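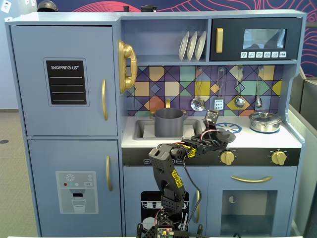
Do play kitchens need a water dispenser?

I held out against a play kitchen for two years. They're big, they're dear, and I suspected the kids would rather bang on our real pots, which cost me nothing extra. Then Hauke Böttcher up the road offered us one in November, and I lost the vote at home.

I'll give it the colour. Greyish blue is easier to live with than the hot pink I was bracing for. But a lot of it is stickers. The water dispenser on the fridge is a picture of a dispenser with a picture of a glass, and I doubt that holds anyone's interest past the first morning. The shopping list panel has four lines to write on. Our real list has never been that short.

The gold wall phone puzzles me more. My daughter is 6 and has never seen a phone with a cord. She calls it “the banana” and orders pizza on it – fair enough.

What does get used is the plain stuff: the lidded saucepan, the ladles on their hooks, the plates in the rack. I could have put those in a cardboard box for 30 dollars. I said so at dinner and was asked to leave the restaurant.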